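Sang Kim
Moved from Clekthorpe to Grultcombe in January and have been doing the commute by bus ever since. A few people asked how it's going, so a short thread.

Sang Kim
The bus is the 24. It's meant to run every 30 minutes. In the morning it mostly does. Coming home it's more of a suggestion after six.

Sang Kim
Journey time is 40 minutes on the timetable. My best is 35, on a bank holiday I'd forgotten was a bank holiday. The worst was an hour and a half, when they shut the bridge and sent us round by the reservoir.

Sang Kim
Sit upstairs on the left going in. You get the sun on the right from the top of the hill all the way down and there are no blinds. Downstairs is warmer but the heater under the back seat will cook your ankles.

Sang Kim
Tickets. A single is daft money if you're going both ways. The weekly pays for itself on day four. You can buy it from the driver but not at the first stop before 9, as they want the queue moving. Took me a fortnight to work that out – it isn't written anywhere.

Sang Kim
The app shows buses that don't exist. If it says "due" for more than three minutes, that bus is gone or was never coming. The screen at the Shakya Street stop is better. The one outside the library has been blank since I moved.

Sang Kim
I thought I'd read on the way. I don't, I get sick by the second roundabout. Podcasts are fine. So is looking out of the window, and I now know far too much about other people's extensions.

Sang Kim
Things I miss about driving: the big shop, and leaving when I like. Things I don't: parking, the ring road, paying for the garage every spring.

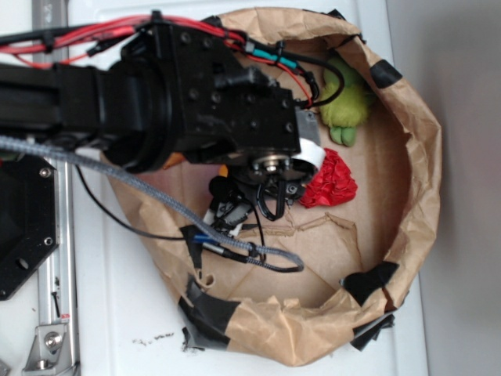
Sang Kim
For the big shop I've gone over to two small ones, Wednesday and the weekend. Costs a bit more. I throw less away, so it's probably close to even, but I haven't sat down and done the sums.

Sang Kim
Someone asked about bikes. There are two spaces at the front and it's up to the driver. Folding ones are always fine. I'd not cycle the whole way myself – the hill out of Grultcombe has no pavement and no lights.

Sang Kim
Would I go back to the car? Not for work. I've kept it for now for visiting Mum, and the insurance is up in the summer so I'll decide then.

Sang Kim
If anyone knows whether the late bus on a Friday still goes via the hospital, let me know. The timetable says yes and the driver says no.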